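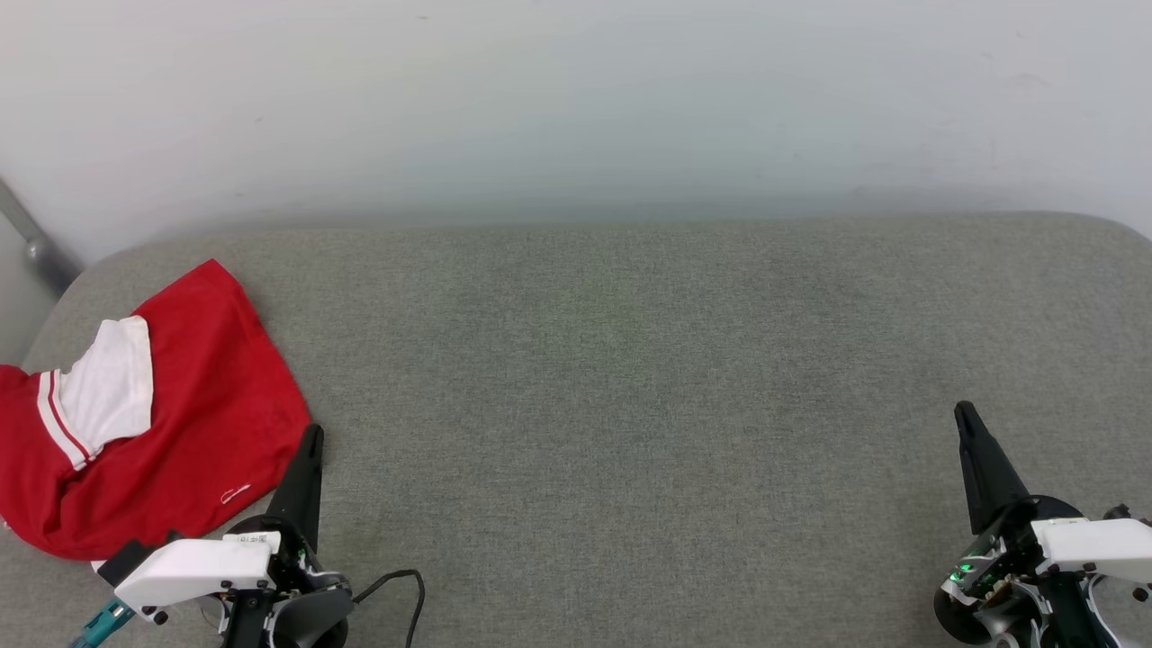

Zinhle Fourie

asked in Robots and Automation > Rules and good practice

How much of this "good practice" sheet for a two-arm clothes handling setup is worth keeping?

We have two small arms with tapered fingers working over a gray padded bench, and right now the job is shirts. Pick one up from a heap, lay it flat, fold it. I took over the setup in August and along with it came a good practice sheet that the Keltthorpe site uses for all its benches. I'm supposed to sign it. I have trouble signing things I can't trace back to anything.

The parts that bother me:

1. "The cell is collaborative and needs no guarding." The reason given is that the arms were sold as collaborative by Gernico, the reseller.

2. "A task is qualified at 80 percent success." Success is not defined anywhere. The last person counted a shirt as folded if it ended up smaller than it started, as far as I can tell from his notes.

3. "Qualification is 20 runs on the same garment." Same shirt, same bench, same person putting it down.

4. "Keep cables tidy." That is the whole rule.

5. "Operators may reach in to reset the garment while the program is paused."

I asked where the numbers came from and was told they are industry standard. Which industry? Nobody at the site could name a document. Before I make a fuss, has anyone here seen rules like these backed up by something real, or did somebody make them up one afternoon and laminate them?

2 answers

Ladi Onuoha
answered, marked helpful by the asker

Made up and laminated is my guess, but some of it can be rescued.

Number 1 is the one I would refuse to sign. An arm isn't safe because of a word on the invoice. The published robot safety standards ask you to assess the whole application: arm, fingers, the thing being held, the bench, and how people get near it. A narrow fingertip concentrates force in a way a flat palm doesn't. Two arms over one bench also give you pinch points between them that a single-arm assessment never looked at. Ask Gernico for their risk assessment. If what comes back is for one arm with no tool on it, you don't have an assessment of your cell and you'll have to do one.

It may come out fine, by the way. Shirts are about as harmless a load as you can get. But "it came out fine" has to be written down by somebody who looked, with the speed setting and the tool named.

Number 5 depends on what "paused" means. On a lot of setups a pause is something the program does, and a program can un-pause itself when a script times out or when someone at the laptop clicks the wrong window. Find out whether there is a proper protective stop, and test it with your hands well away. If pause is only software, the rule should say stop, and it should say who is allowed to restart.

Number 4: I'd write it so a new person can check it. No loop of cable high enough to be caught by the fingers, with each arm taken by hand to the ends of its travel before the first run of the day. "Tidy" means whatever the reader's own desk looks like.

For 2 and 3, define the end state first and pick the number afterward. We use a folded outline on the bench and a person who didn't run the trial compares the shirt to it. Sleeve sticking out, fail. Picked up by the trim so the whole thing twists, fail, even if it gets sorted out later. Our own success rate dropped to 34 percent the week we started doing that, and I'd been telling people for months that the arms worked nicely. I trusted the lower figure a lot more.

Twenty runs on one garment tells you about that garment. Put the shirt down differently each time and have someone else do the putting down. Inside out, logo side down, balled up, sleeves under. Then change the shirt.

Ayodele Obi
answered

I think people worry too much about this stuff. We did more than 200 runs with towels at Trununel with a sheet pretty similar to yours and never had a problem. As long as everyone is sensible it's fine. If you want something official looking just ask the reseller for their certificate and staple it on the back.

2 comments on this answer

Zinhle Fourie: Certificate for what, though? I have one already. It covers the power supply.

Ebere Balogun: Having no problem with towels says very little about shirts. Towels have no sleeves or cuffs to snag. Also who was writing down the problems?

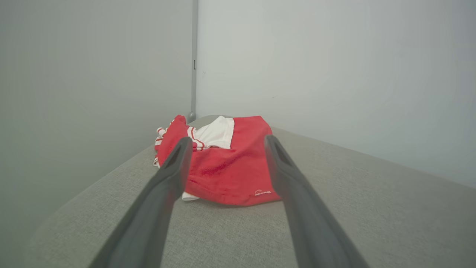 Do I have to redo the risk assessment if we only change the gripper fingers?

Review it again, at least the parts that deal with contact, pinching and how the garment is held. The fingers are what a person is most likely to touch, so a different shape or length can change the result even when the arm and the program stay the same. Write down which fingers were fitted, when they were changed and who checked. If the review finds nothing new, one line saying so is enough, but it needs a name next to it.

Zinhle Fourie
update from the asker

Gernico sent a brochure. I asked again and got the same brochure with the pages in a different order. I've crossed out rule 1 and rule 5 on my copy and sent it back unsigned, with Ladi's wording for the cables. Still arguing about the 80 percent. The site wants to keep the number and let me write the definition, and I suppose I can live with that if they don't mind what it does to their chart.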